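Anyone else's job turning into teaching the robots?

pullia_days
Telmont put arms on our packing line in May. Six of us got moved to demo work – setting tables and picking up cups with hand grippers, all shift. Same pay, but I miss the noise.

Pentti Kauppinen
Sounds easier on the back than 107 crates a night!

ikero4
Easier until the arms learn it. Then what?

pullia_days
They said that at my last place too, and I stayed 20 years. My wrists do ache though. Chopsticks and a paper cup today, on the bunny tablecloth.
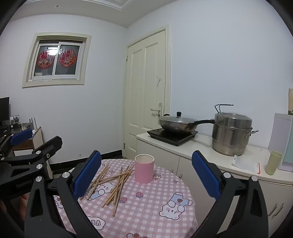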